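Florkeo says its new table can take a lemon. We'd like to see it take a year.

Florkeo has put its Billeck kitchen table on sale at $1,874, and the sales pitch rests on a piece of fruit. The company says the wood finish will shrug off lemon juice left overnight, with no pale ring in the morning and no rough patch under the hand. A whole lemon has been part of the display since the table went on show Sunday.

It is a good-looking table. The wood is light, with a warm walnut-brown grain, and it would suit most kitchens. Whether it deserves the words "acid-proof for everyday life," printed on the swing tag, is another matter.
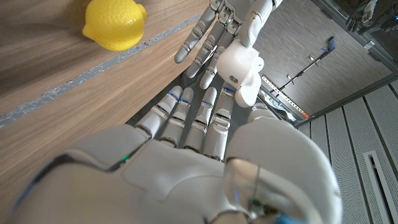
What the claim rests on

The leaflet says the finish, which Florkeo calls Cerkex, went through 1,000 wipes with a damp cloth and 50 spills of lemon juice. It doesn't say how much juice went into a spill, or whether the wipes and the spills were done on the same piece of wood. It doesn't say who did the testing either. Asked on Sunday afternoon, the company said the work was done in-house and that a fuller summary would be posted "in due course."

Anyone who has owned a wooden table knows the trouble seldom comes from a spill you see. It comes from the wedge that slid under the fruit bowl, or the drip that ran down the side of a pitcher and sat there through a long weekend. Overnight is a fair start for a test, but kitchens are messier than that.

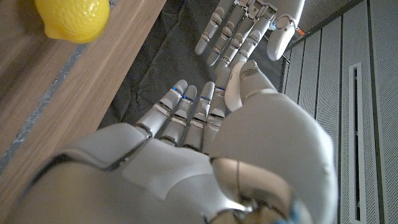 The warranty is less sure of itself than the tag. It covers staining from "common kitchen acids" for 30 months, then takes out vinegar, tomato sauce, wine and anything left standing for more than a day. It also asks owners to wipe up citrus "promptly." A buyer could reasonably ask why a table that doesn't mind lemon juice overnight needs prompt wiping.

Shamim Ansari, who refinishes tables at the Dhanial workshop, has worked on a lot of kitchen furniture and wasn't impressed by the leaflet.

"A whole lemon won't hurt any table. The skin keeps the juice in," Ansari said. "Cut it, put it face down, go to bed. Then do it again in the same spot for a month. I'd want to see that board before I paid extra for it."

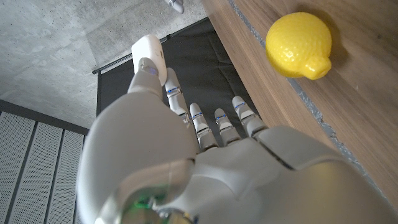
Ansari's other worry is wear. Most clear finishes do well against juice when they are new, he said, and the weak spots show up later, where plates get dragged and homework gets done. He would also like to know how a scratch is fixed. Florkeo sells a touch-up kit but had no price for it on Sunday, and the leaflet says only that larger repairs should be "discussed with your store."

None of this means the finish is bad. It may be very good. Florkeo could help its own case by publishing the test notes and by setting out a sample board that shoppers can squeeze a lemon over and come back to.

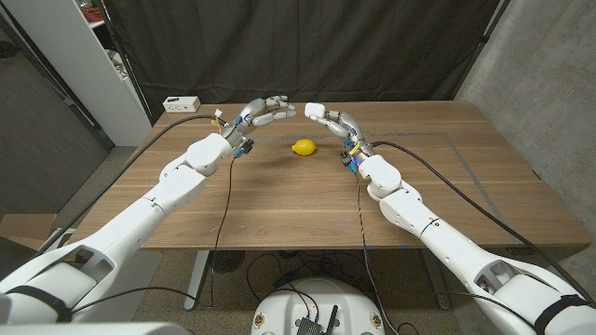 A lemon on its side on the wooden tabletop.

Florkeo said it had no plans for a sample board but would "pass the idea along." The Billeck comes in one size. Delivery is extra, and returns are accepted only if the surface is unmarked.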